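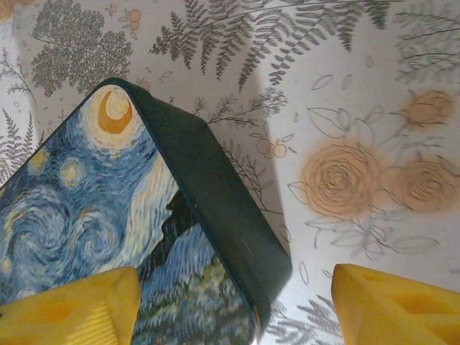

Abb. 7.1: Blechdose mit Motiv nach van Goghs »Sternennacht« zwischen den gelben Greiferfingern, Blick vom Handgelenk des Roboters.

Kapitel 7
Wenn der Greifer mitpackt: Automatisierung am Packplatz

Lernziele
Nach diesem Kapitel können Sie
- Tätigkeiten am Packplatz in Teilschritte zerlegen
- benennen, welche Teilschritte sich verlagern und welche beim Menschen bleiben
- Folgen für Taktung, Qualifikation und Eingruppierung einschätzen
- ein Einführungsgespräch mit der Belegschaft vorbereiten

7.1 Ausgangslage

Betrieb Zendstead, Versand für Geschenkartikel. Dosen, Kerzen, Papierwaren, kleine Keramik. Bis zum Umbau alles von Hand: Regal, Tisch, Prüfung, Karton, Etikett. In der Schicht bis zu 1525 Sendungen, vor Weihnachten mehr. Dann im Januar die ersten 2 Greifarme, Hersteller Iyamu, Steuerung über die Software Prolis. Schichtplanung weiter mit Plandeck, das kannten alle schon.

Was sich zuerst änderte, war nicht die Zahl der Stellen. Es war der Blick auf die Ware. Eine Packerin sieht die Dose und greift zu, fertig. Der Arm braucht eine Greifposition, eine Öffnungsweite, eine Kraft. Liegt die Dose schräg wie in Abb. 7.1, muss die Lage erst erkannt werden. Dazu ein bunt bedruckter Deckel auf einer Unterlage mit Rosen und Farnen, also Muster auf Muster. Für Menschen kein Thema. Für die Bilderkennung schon eher.

Merke: Teilschritte, die geübten Beschäftigten leichtfallen, tauchen in keiner Arbeitsanweisung auf. Beim Automatisieren müssen sie aufgeschrieben werden. Von wem? Dazu 7.3.

7.2 Was sich am Platz verschiebt

Greifen und Ablegen: überwiegend der Arm.
Prüfen: bleibt beim Menschen. Kratzer am Rand, Dellen, Deckel sitzt schief. Ob eine leichte Schramme noch durchgeht, ist eine Ermessensfrage, und die Antwort hängt vom Kunden ab.
Einrichten: neu. Greifpunkte anlegen, Testläufe, Störung quittieren.
Nachfüllen: bleibt, wird aber eintöniger. Wer vorher im Wechsel gepackt und nachgefüllt hat, füllt jetzt unter Umständen nur noch nach.

Der letzte Punkt wird gern übersehen. In der Wirtschaftlichkeitsrechnung von Zendstead standen 300 Artikel, für die Greifpunkte angelegt werden sollten. Die Stunden dafür standen nicht drin. Gemacht haben es die erfahrenen Packkräfte, nebenbei, bei gleicher Eingruppierung. Der Betriebsrat hat das angesprochen, zu Recht, und es wurde nachverhandelt. Ergebnis: eigene Zeitanteile in Plandeck, Schulung in Prolis wärend der Arbeitszeit, eine Zulage.

Zum Takt. Der Arm wird nicht müde, die Person gegenüber schon. Läuft die Ablage voll, entsteht Druck, auch wenn niemand etwas sagt. Übliche Gegenmittel: Pufferstrecke, frei wählbare Geschwindigkeit, Pausentaste ohne Begründungspflicht. Auswertung der Pausentaste nach Personen ist mitbestimmungspflichtig, siehe Kap. 9.

7.3 Wissen der Beschäftigten

Wer weiß, dass man Blechdosen besser am Rand anfasst als auf dem Druck? Wer weiß, welche Deckel sich beim Anheben lösen? Die Leute am Tisch. Dieses Erfahrungswissen geht beim Einrichten in das System über und gehört dann praktisch dem Betrieb. Ob und wie das vergütet wird, ist Verhandlungssache. In der Fachdiskussion gibt es dazu keine einheitliche Linie, wir stellen in 7.5 zwei Positionen gegenüber.

Begriffe für dieses Kapitel
Teilschritt: kleinste Einheit einer Tätigkeit, die einzeln übertragen werden kann
Resttätigkeit: was nach der Übertragung beim Menschen bleibt, oft ungeplant
Rückfallebene: Verfahren bei Ausfall der Anlage, muss geübt werden, sonst nützt es nichts

Arbeitsauftrag zum Einstieg
Wählen Sie einen Arbeitsplatz aus Ihrem Ausbildungsbetrieb. Notieren Sie alle Teilschritte einer Tätigkeit, auch die selbstverständlichen. Danach mit einer Person besprechen, die dort arbeitet, und die Liste ergänzen. Erfahrungsgemäß wird sie deutlich länger. Liste aufheben, sie wird in 7.4 wieder gebaucht.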